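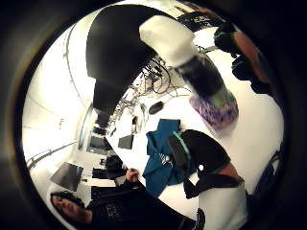 Meetings and minutes

Lureo Residents' Technology Group
Minutes of the meeting held in August 2022

The meeting opened with the group already at the Zako workshop on Long Street, where the visit had been arranged in place of the usual session at the library. Apologies had been received from two members. The minutes of the May meeting were accepted with one correction: the balance carried forward should read $1,271.

1. Visit to the Zako workshop

The group was shown into the main room, which has a large white table with monitors on desks behind it. Staff from Zako gave a short talk on cloth handling and then went to the table for the demonstration. The work at hand was a crumpled teal-blue piece of fabric, to be picked up and laid flat.

Staff explained that folding is easy to describe and hard to automate. A box keeps its shape when it is lifted. A shirt has a new shape each time, and a machine has to find an edge or a corner before it can do anything useful. For this reason Zako records people doing the task by hand and with hand-held grippers, and uses the recordings to train the software. The project is called Zatidora. So far it holds 2,438 recordings, all of them made in this building.

Members were invited to try a gripper. Several did. The general view was that it is heavier than it looks and that the wrist tires before the arm does. One member asked for a second turn and was given it.

2. Questions from members

Whether the system can fold a fitted sheet. It cannot. Staff said they have not tried in a serious way.

Whether the recordings show people's faces. Staff said they sometimes do. Anyone who takes part signs a form first, and a recording can be removed on request. Members asked to see the form and copies were passed around.

What the work is for. The first use would be in laundries serving hospitals and hotels. Home use was described as a long way off, and staff would not give a year.

Whether jobs would be lost. There was some discussion on this. Staff said the laundries they have spoken to are short of people for the sorting end of the line. Two members did not find this a full answer and asked that it be noted.

How often a fold fails. Staff said it depends a good deal on the cloth - thin, slippery items are the worst - and offered to send figures. To be followed up.

3. Open day

Zako plans an open day and has asked whether the group would help at the door. Room for visitors is limited to 75 across the whole day, so tickets will be needed. Agreed that the group will help, provided the shifts are no longer than 3 hours. Parking on Long Street is poor and the notice should say so.

4. Other business

The library has asked for its projector back. The cable is missing and a new one will be bought from group funds.

A member suggested a return visit once the second table is running. Left until the next meeting.

Actions

Secretary to thank Zako in writing and ask for the figures under item 2.
Chair to agree the ticket arrangements for the open day.
Projector and new cable to be returned to the library.

The next meeting will be at the library at the usual time.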